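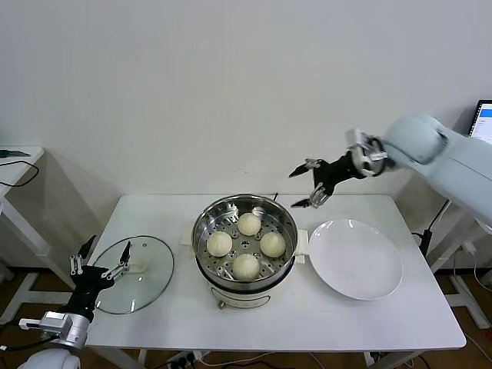 Steamer task fault FAQ

Kollevitz kitchen cell, both arms. Last updated October by Jonalyn Evangelista. Read before you book time on the cell.

What happened?
Left arm dropped the glass lid. It had lifted it off the steamer, was moving left, and the knob slipped out of the fingers from a low height. Lid hit the table on its rim. No break, no one hurt. Right arm kept going for a bun anyway, and that's the part we care about.

Why did it slip?
Grip force set too low for that knob. Somebody (me) copied the settings over from the Flustum cup task and didn't change them. Smooth knob, small, and steam on it by then.

Why didn't the right arm stop?
The two arms run seperate fault checks. Left side logged "object lost" and froze. Right side never got the message. It ran 6 more seconds until Arnel hit the e-stop.

Is that fixed?
Yes for the stop. A lost object on either side now halts both. Arnel Mercado tested it 14 times with a plastic lid, halted every time. Grip check on the knob is still open, see below.

Can I run the task now?
With the steamer cold, yes. Heat on, no. Not until the grip check is signed off.

Can I use the glass lid?
Cold runs only, half speed. Check the rim for chips first, run a gloved finger all the way around. Any chip, bin it and tell me.

Where do I stand?
Outside the floor tape, e-stop in your hand. Not on the desk. Two people for any run with the lid, one watching each arm.

The arms halted with something in the fingers. Now what?
Don't pull it out. Fingers stay closed on a halt, thats on purpose. Put a folded towel under the object, then open from the screen at 10 percent. Power at the wall stays on until the hand is empty.

And if the heat was on?
Switch the steamer off at its own control, if you can get to it without reaching under an arm. If you can't, cut the steamer plug. Wait. Steam burns are worse than they look.

Do the old runs count?
Anything saved before the fix, about 300 runs, keep but tag "old stop." Saber will not train on them for now.

Who signs off the grip check?
Arnel. Justinano is sending new finger pads, no date yet. He'll redo the knob lift with those and post the numbers in the cell log.

I saw a slip but it caught itself. Report it?
Yes. Time of day, which arm, what it was holding. One line is fine.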